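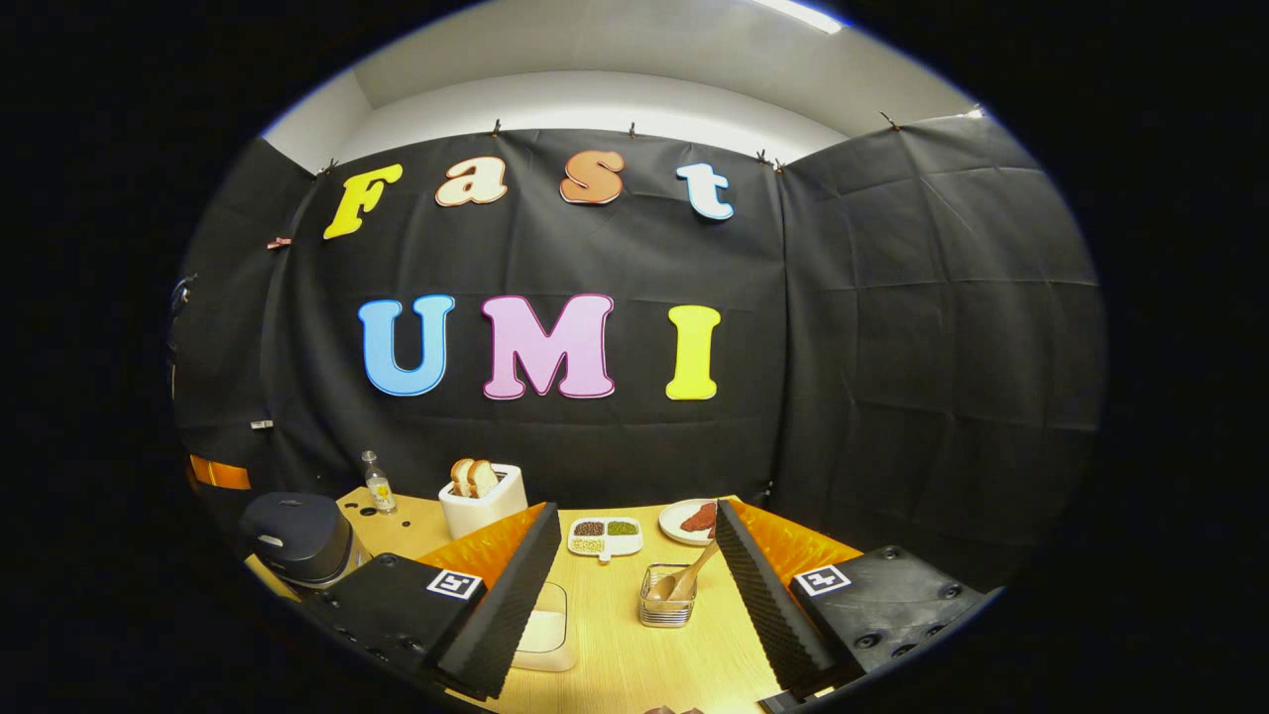
Kitchen table corner, photo page

Posted 10 Aug 2026 by Aliki Lazaridis

Quick one, because the page has been half done since January and Swanepoel keeps asking where it is. So. The breakfast and rice table, black cloth up behind, letters on the cloth, food out. Pictures as they are, no retouching, I don't have the patience.

Some notes first, for the people who wrote in after the Kodada page.

The letters. Yes, "Fast" on top and "UMI" underneath, bigger. Different colors on purpose, or at least nobody stopped me. The yellow F and the yellow I are my favorites. Cut your letters larger than you think, small ones vanish on black from across a room. Pin the bottom row first, then the top.

The cloth. Plain black fabric, clips along the top seam. Clips beat tape every time, tape left marks at Skusinov and we heard about it for weeks. Steam it the night before if you can. We had 5 minutes. You do what you can.

The toaster. White, two slots, bread in both. Everybody likes toast in a picture. Golden is the color you want, dark crust is fine, black is not. Toast goes bendy if it sits, so do it last.

The little things. A divided plate with beans and grains, one sort to each compartment, dark beans next to green beans next to the pale stuff. Cheapest color you will ever put on a table. Red food gets its own round plate, dont crowd it. Small glass bottle with the silver cap, yellow liquid, toward the back where no elbow can reach. Wire basket up front with the wooden spoon in it.

The rice cooker. Far left, always far left. It's the heaviest looking thing there and in the middle it eats the table. Dark cooker on black cloth sounds like a mistake, but the silver latch picks up the light and the shape holds.

Next one is the cooker with the lid up.

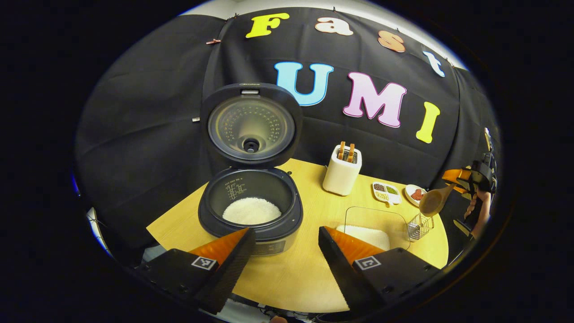

Lid up, uncooked rice in the pot. Clear container with more rice, front right.

Couple of you asked about doing rice for a table like this. Measure dry, into a clear tub, so you can see what you've got left. Use the lines on the inside of the pot, thats what they're for. Rinse till the water stops looking like milk. Lid shut, walk away. Don't stir, don't peek. Ulden page has the longer version with the timings, scroll down past the soup.

Also: wipe the inner plate of the lid. The little holes clog up and then you get drips. Steam valve comes out on most of them, rinse it, put it back the right way round. I have put it back the wrong way round.

Packing up, same order every time. Food, then plates, then the toaster once it's cool (crumbs out first, please), then letters, then cloth. Letters go flat between two sheets of card. Clips in a jar. Last time we lost 2 of them and I found both in my coat.

More tables coming, the Swanepoel one next, then soup at Skusinov again if they'll have us back. Want the letter templates? Write to me and say which size. Paper ones only, I'm out of felt untill further notice.

Aliki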